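Cell technician, Plorneron (Derescombe site)

We need one technician to look after the drive removal cell, where a two-finger gripper handles hard drives in desktop tower cases. You will replace worn finger parts, check the screws on the gripper plates, reroute cables and reteach positions when a new case model comes in.

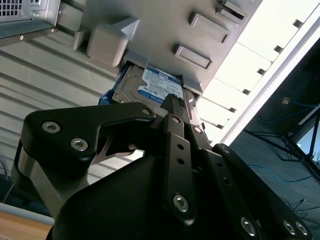
A 3.5-inch WD Blue drive in the gripper, partway in the bay.

Two years of hands-on repair work required. Shifts are 9 hours, 16 per month. Apply by 20 Apr 2026, quoting job 174.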